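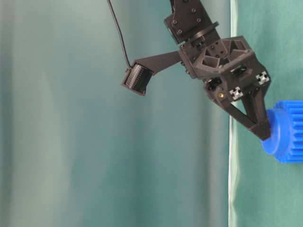 What the robot arms are really going to cost us

I said I'd write up the money side, so put the kettle on, because it got longer than I meant it to! We've been trying to agree a budget for a proper two-arm setup at Porkerstead, and the sum on the table is £2283. That sounds like loads until you start a spreadsheet (I have started four).

The job we keep planning around is a blue plastic gear and a little grey pin that has to go in the hole through the middle. Dull as anything to a person, and a wonderful way of finding out what your gripper can't do. 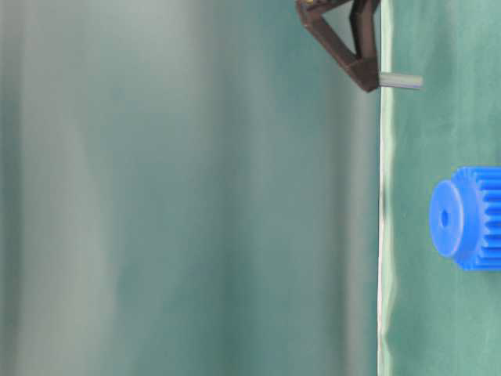

Fergal Ó Dubhghaill
Workshop lead and keeper of the spreadsheet

So, grippers first. I'd put down £438 for a ready-made pair from Skania, and Tineke Groen very politely asked why we weren't printing our own. Fair point! Printed fingers cost us filament and an evening, and if one snaps you print another. The catch is all the small stuff, the screws and inserts and bits of extrusion, which never makes it into anyone's first estimate. I've added a line for it now, and then made the line bigger.

Spare pins are on the list too. They're tiny, they roll, and I've asked Hennessy for a bag of 20 so we can stop crawling under benches. I'd also like a second gear the same as the first, in case the teeth get chewed up. 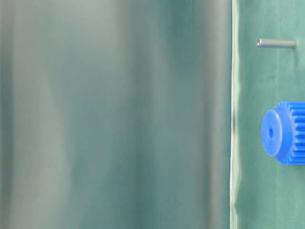 Category: Kit and Budgets

Then there's cloth, and yes, cloth has its own row. I want a plain green one to cover the work surface and a spare for when it's in the wash. Cheap, so no arguments there.

Cameras are where Tineke and I properly disagree. She wants one on every wrist and a fixed one as well, which makes 3 altogether. I'd happily start with fewer and spend the difference on servos, as servos are what I expect to be replacing by September. She's probably right, but I'm not telling her that till the Tillus quote comes in. 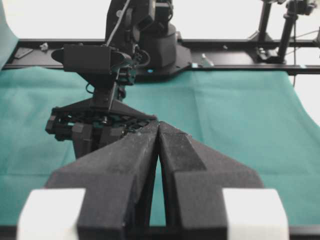

Porkerstead Robotics Club, Build Team

Last big item is the frame. I had it down as a "nice to have" and I've moved it right up, because both arms need something solid to bolt to and you want the stand for the cables and clamps on the same rail. Buy it longer than you think! Cutting a rail down is easy enough, but stretching one is beyond me.

If you've bought extrusion lately and found somewhere decent on delivery, leave me a comment with the price. I'm sending the order list round once Tineke has had her go at it.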